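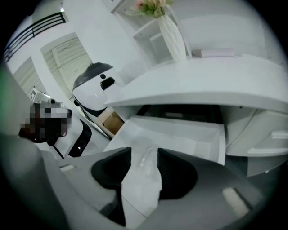 Visit to the Lestier workroom, Nunura
Posted 2020-02-29

Our group had been asking to see the Lestier place for a while, and this month they had us in for an afternoon. Ten of us went. Most of us maintain equipment at the Grindum packing plant, so we are used to large machines behind fences. Lestier works on a different problem. They want a robot to tidy a house, and they start by having a person do the job with a hand-held gripper, so the robot can learn from the recording.

Teodor Tănase met us at the door and ran the tour. He has been with the project from the start and does most of the repairs. He gave us a short safety talk first, which was shorter than the one we give visitors at Grindum, and then told us we would be hearing mostly about a fault. That suited us. We had all read the brochure.

The job they are working on is drawers. The person opens a drawer, takes hold of what is inside, lifts it out and puts it down somewhere else. The hard contents are easy, Teodor said. Pens, boxes and cups have edges and the fingers find them. Thin sheet is the trouble. It folds up between the pads, and the semi-transparent kind is hard for the camera to pick out against a pale drawer. When one of their people does it by hand, they scrunch the sheet up into a bundle between the two black pads and pull it out from there. The pads are ribbed, and you can feel the ribs with a fingertip.

The fault happened last April. By then they had enough recordings to let the arm try the drawer on its own. It ran well for 306 lifts. On the next one, the sheet bunched as usual, but a corner of it had gone back into the gap under the desktop, where the drawer slides. The arm pulled, the sheet did not come, and the arm kept pulling. It dragged the drawer out past its stop and onto the floor, and then carried on with the rest of the motion as if it had the sheet in the air. The end of the arm came down on the front edge of the desk and bent a finger mount.

Nobody was hurt. Lorcan Fahy, who was on the stop button that day, was standing on the other side of the room, further away than he should have been. He told us this himself. He had been on the button for two hours with nothing to do and had walked over to answer a question. He puts the time between the drawer coming loose and the arm stopping at four seconds. The log agrees with him.

They showed us the old finger mount. It is a small part and the bend is slight, but the pads no longer meet along their full length. Somebody in our group asked why the arm had no force limit. It did have one. It had been set for a heavier job with a McGrath bench unit they had used before, and the figure was carried over when the new arm was set up. A drawer full of light sheet never gets near it. Anyone who has copied a parameter file across from one line to another will know how that goes. We had a labeller at Grindum with the same complaint.

Three things have changed. The force limit is now set for each task and has to be typed in fresh, and the arm will not start with the field blank. The person on the stop button holds it in the hand, on a lead, and swaps every 21 minutes. Teodor said the odd number came from a timer they already had. The last change is in the recordings. They went back and made 2,000 new ones with the sheet placed badly on purpose, so that the person has to notice it is caught, let go, and take a second grip. Until then all the recordings had been clean ones, and the arm had never been shown a lift that went wrong.

Some of us had a go with the gripper. It is bulky, and it takes a few tries to stop using your wrist the way you normally would. I dropped my first two lifts and the third came out with half the sheet still in the drawer. Lorcan said to go slower on the close and not to squeeze harder when it slips.

We asked whether the arm has caught a sheet since. It has, five times, and in four of those it let go and tried again. The fifth time the force limit tripped and it stopped with the drawer still on its runners. They are still looking at that one. Lorcan thinks the sheet had stuck to the side of the drawer with static. Teodor thinks the recordings are short on that side of the drawer. They did not settle it while we were there.

We did not see the arm run, as it was down for a new cable. They have offered a second visit when it is back up. If you want to come, put your name on the sheet in the Grindum lunch room. Closed shoes are needed, and there is parking at the rear off the lane.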